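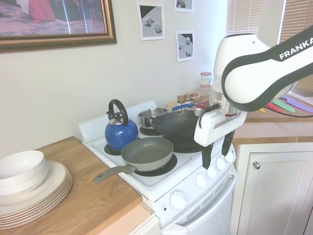 How long does a sourdough starter take from scratch? Mine took 10 days, flour and water only.

Days three to six looked dead. I kept feeding it anyway and then it doubled overnight (I yelled!)

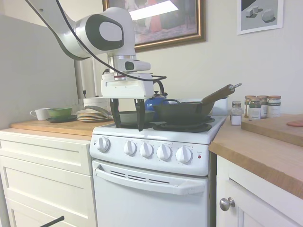
Imogen Bunting told me to switch to rye for two feedings and wow, what a difference. So many bubbles, and it smells like green apples now.

My dough is 70 percent water. Go lower if yours sticks to everything.

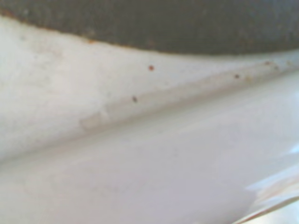
Next up is a seeded loaf with 75 grams of sunflower seeds, toasted first. Pendham folks, I have spare starter, bring a jar!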